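Kapitel 3: Ihr Manuskript in den Vertrieb geben

Sie haben ein Konto bei Zokow angelegt, die Steuerangaben überstanden und ein fertiges Manuskript auf der Festplatte. Falls eines davon nicht zutrifft, blättern Sie zurück zu Kapitel 2. Das Manuskript läuft Ihnen nicht weg, die Steuerangaben leider auch nicht.

3.1 Datei vorbereiten

1. Speichern Sie den Text als EPUB oder DOCX. PDF nimmt das System zwar an, macht daraus aber ein E-Book, in dem jede Seitenzahl mitten im Satz steht.

2. Prüfen Sie die Kapitelüberschriften. Zokow erkennt ausschließlich die Formatvorlage »Überschrift 1«. Fett gesetzte Zeilen in Schriftgröße 18 sehen aus wie Überschriften und werden behandelt wie Fließtext.

3. Entfernen Sie Kommentare und nachverfolgte Änderungen. Alle. Auch den auf der letzten Seite, in dem Ihre Lektorin fragt, ob das Ende Absicht ist.

4. Benennen Sie die Datei ohne Umlaute und Leerzeichen. »final_final_neu3« ist zulässig und kommt häufiger vor, als man in der Branche zugibt.
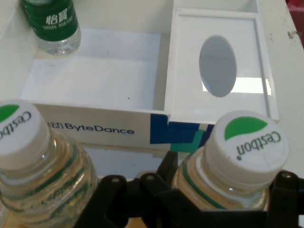
Hinweis: Die Obergrenze je Titel liegt bei 653 Normseiten. Wer darüber liegt, erhält die Meldung »Datei zu umfangreich« und den Vorschlag, eine Reihe daraus zu machen. Die Autorin Precious Talavera hat den Vorschlag befolgt und mit »Die Fähre nach Clondholm« inzwischen 3 Bände im Programm. Der vierte hängt in der Prüfung. Dazu später mehr.

3.2 Titeldaten eingeben

5. Öffnen Sie im Menü »Meine Titel« den Punkt »Neu anlegen«. Die Schaltfläche ist grau, lässt sich aber anklicken.

6. Tragen Sie Titel, Untertitel und Autorennamen genau so ein, wie sie auf dem Umschlag stehen. Ein abweichender Bindestrich genügt für eine Ablehnung.

7. Wählen Sie bis zu 3 Kategorien. »Belletristik allgemein« ist das literarische Gegenstück zur Schublade mit den Batterien und alten Schlüsseln: Es liegt viel darin, und gefunden wird wenig.

8. Hinterlegen Sie einen Klappentext. Der Zähler unter dem Feld zählt Leerzeichen mit, der Zähler auf der Prüfseite zählt sie nicht mit. Es gilt der strengere.

Achtung: Das Feld »Pseudonym« lässt sich nach der Freigabe nicht mehr ändern. Lesen Sie den Namen einmal laut vor, bevor Sie speichern.

3.3 Händler auswählen

9. Setzen Sie Häkchen bei den Händlern, die Ihr Buch führen sollen. Voreingestellt sind Ultach (E-Book) und Ndlovu (E-Book und Druck auf Bestellung).

10. Legen Sie den Preis fest. Bei Ndlovu wird er auf die nächste Endung mit 9 gerundet, und zwar nach unten.

11. Entscheiden Sie über die Exklusivbindung an Ultach. Sie bringt einen höheren Anteil pro Verkauf und verlängert sich selbsttätig. Zum Kündigen gibt es ein eigenes Formular, erreichbar über die Hilfe, dort unter »Sonstiges«, dort ganz unten.

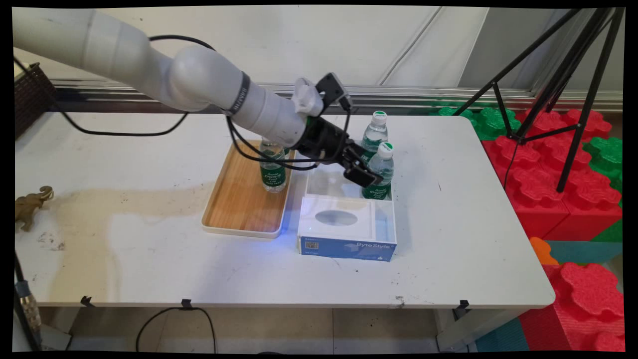 12. Klicken Sie auf »Zur Prüfung einreichen«. Danach ist der Titel gesperrt. Der Tippfehler auf Seite eins fällt Ihnen erfahrungsgemäß in den folgenden zwei Minuten auf.

3.4 Die automatische Prüfung

Die Prüfung dauert bis zu 27 Stunden. Den Stand sehen Sie in der Titelliste:

Gelb: in der Warteschlange.
Blau: wird geprüft.
Grün: freigegeben.
Gelb, blinkend: Rückfrage. Bitte ins Postfach sehen, auch in den Spamordner. Unsere eigenen Nachrichten landen gern dort.

Typische Rückfragen und was Sie damit tun:

»Inhalt bereits vorhanden«: Sie haben ein Kapitel vorab auf Ihrer Website veröffentlicht. Laden Sie unter »Nachweise« eine kurze Erklärung hoch, dass Sie Sie sind.

»Titel verwechselbar«: Ein anderes Buch heißt ähnlich. So erging es Band vier von Frau Talavera, der nach Ansicht des Systems den ersten drei Bänden von Frau Talavera zu nahe kam. Abhilfe schafft das Feld »Reihe«, das bei allen Bänden gleich ausgefüllt sein muss.

»Umschlag unlesbar«: Schreibschrift in Dunkelrot auf Schwarz. Sie wissen, ob Sie gemeint sind.

Achtung: Reichen Sie denselben Titel während der Prüfung nicht ein zweites Mal ein. Beide Fassungen werden dann angehalten, und die Wartezeit beginnt von vorn.

Wer donnerstags nach 18 Uhr einreicht, gerät in die wöchentliche Wartung. Der Titel steht dann bis zum nächsten Morgen auf Gelb. Weiter mit Kapitel 4, »Abrechnung lesen«.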